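Subject: Re: [stock-handling] Storing inflated balloons in reused cartons

Yannick Boyer wrote:
> Has anyone tried keeping display balloons in old product
> cartons between sessions? The Olon bags cling and the
> Clotilard crates are too wide. We order 100 at a time
> and lose 2 or 3 per session to rough edges.

Yes, with reservations. Choose the room first. Bare plaster is hard on latex, so we keep the work against smooth, matte surfaces.
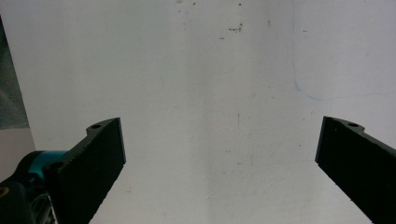 Off-white wall, smooth finish.

Rough plaster will do for stacking cartons as long as a smooth white panel stands in front of it. The flat side of a blue carton is also a decent place to set things down. 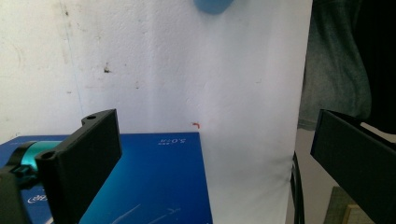 Erkgate, November

Notes from the trial. The carton stands upright on the table with the top flaps cut away. A blunt knife leaves a ragged white edge, which is where most of our losses came from. Tape it before loading. Lower the balloon in straight and let go only when
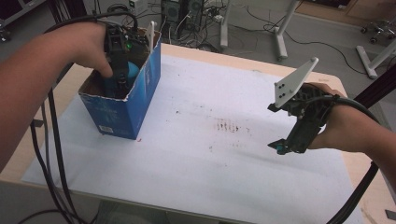
it has cleared the rim. Keep the barcode label on the front face, because the Carré stock sheet still indexes cartons by it. Maximum carton height is 385 mm. Anything taller and you can't see the bottom.

Color is a minor issue. Teal latex is easy to lose sight of inside a blue box. 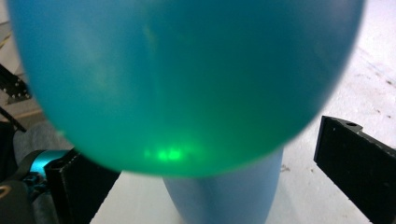 Yannick Boyer replied off-list that tape lifts after a few weeks and he would fold a strip of card over the rim instead. I have 1000 strips on order and will post the loss count once they are fitted.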